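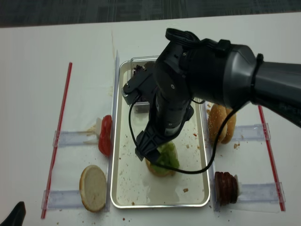

Katham Town Council
Communications Subcommittee, 10th May

1. Minutes of the October meeting were approved, at last, with one comma restored.

2. Resident survey. Glenys Edwards presented the results from Bindenero, the polling firm. Of 649 households mailed, 94 replied, and 60 percent of those are satisfied with the council. The mayor's office asked whether the press release could say "residents" and leave out how many. It could not.

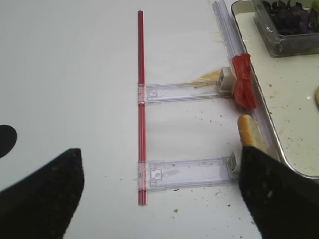 3. Gough Street meeting. The chair asked what to do about the Drondmont neighborhood, where satisfaction was lowest and the handwriting largest. Members favored an open evening with the mayor present – the mayor's office will check his calendar. Glenys wants the tables kept as plain as a white tabletop with a few crumbs on it, and no banners. Agreed, 3 to 1.

4. Slogan. "Katham Listens" was deferred again. One member had not heard the question.

Meeting closed early, to general satisfaction (not surveyed).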